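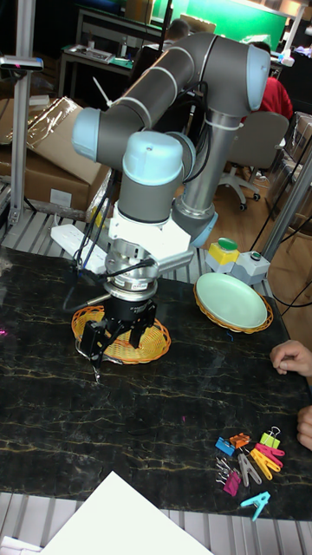
Slide 1: robot arm over a dark marble-pattern tabletop

Notes – Imogen Tapley, 30 minutes including questions

Start with the survey. Larnilero asked 423 office workers whether open-plan seating helped them talk to colleagues. Most said yes. Ask the room who commissioned it. Pause. A desk company.

I'm not saying the answer is wrong. I'm saying the question was "How much has your new layout improved teamwork?" and there was no box for "it hasn't."

Slide 2: the Kivico follow-up. Bigger sample, 454 people, same wording. Repeating a leading question gets you the same lean with more decimals. Don't rush this one – last time people wrote down the number and missed the point.

Slide 3: noise. Sundqvist claims its ceiling panels "cut distraction." Measured how? By asking people on the morning the panels went up. I'd like to see June's answers too.

Skip the Flatari case if short on time. It's 2 teams on one floor, and one of them moved out halfway through.

Questions. Someone will ask if I work from home. Yes, mostly. Discount me accordingly.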